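Chapter 9
Permanent Magnets and Their Fields

9.1 Introduction

A permanent magnet is a body that keeps its magnetism when no current or outside field is applied to it. Bar magnets, compass needles and the thin strips used in door seals all belong to this class. The present chapter deals with the field around such bodies, the materials they are made from, and the ways in which their strength can be lost. The fields produced by currents in wires are left to Chapter 10.

The reader should already be familiar with the idea of a force acting at a distance (Chapter 3) and with the use of arrows to show size and direction. No calculus is needed before Section 9.6.

9.2 Poles

Every magnet has at least two regions where its effect on iron is strongest. These are called poles. A magnet hung freely from a thread settles with one pole towards the north, and this is named the north-seeking pole, usually shortened to north pole. Like poles repel and unlike poles attract. If a bar magnet is cut in half, each half is found to have a north and a south pole of its own, and single poles have not been obtained by cutting however small the pieces.

Many school magnets are painted in two colours so that the poles can be told apart. The colours are a matter of custom and differ between makers. A painted magnet should be checked against a compass before it is used in any measurement, as the magnetism may have been reversed by a strong field in storage.
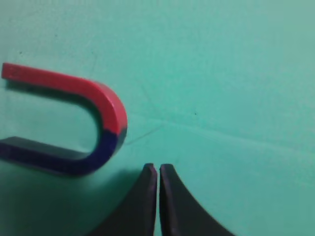 Figure 9.1 Horseshoe magnet painted red and dark blue, the colours meeting near the middle of the bend.

Bending a bar into a U brings the two poles close together. The field in the gap is then stronger than the field near either end of a straight bar of the same steel, and over the middle part of the gap it is nearly uniform. A soft iron keeper placed across the poles gives the field an easy path and slows the loss of magnetism.

9.3 Mapping a field

A field line shows at each point the direction in which a small compass needle would set. Lines leave the magnet at the north pole and enter at the south, and they never cross. Where they crowd together the field is strong.

Two methods are in common use. Iron filings scattered on card above the magnet give the general shape quickly but do not show direction. A plotting compass, moved one needle length at a time, is slower and gives both. In the worked data for this chapter, taken from the Mulcahy tables, readings were made at 50 points on a square grid. The bench should be free of iron fittings, and the magnet should rest on a level, non-magnetic surface such as wood or cloth.
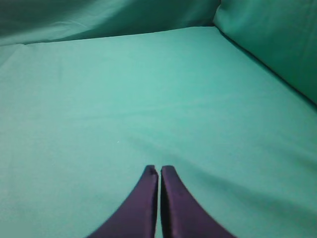 9.4 Magnetic materials

Materials differ greatly in their response to a field. Iron, nickel and cobalt respond strongly and are called ferromagnetic. Most other substances respond so weakly that a sensitive balance is needed to detect any force at all.

Soft iron is easily magnetised and loses nearly all of its magnetism when the field is removed. Hard steel is more difficult to magnetise but retains more. The first is suited to keepers and the cores of electromagnets, the second to permanent magnets.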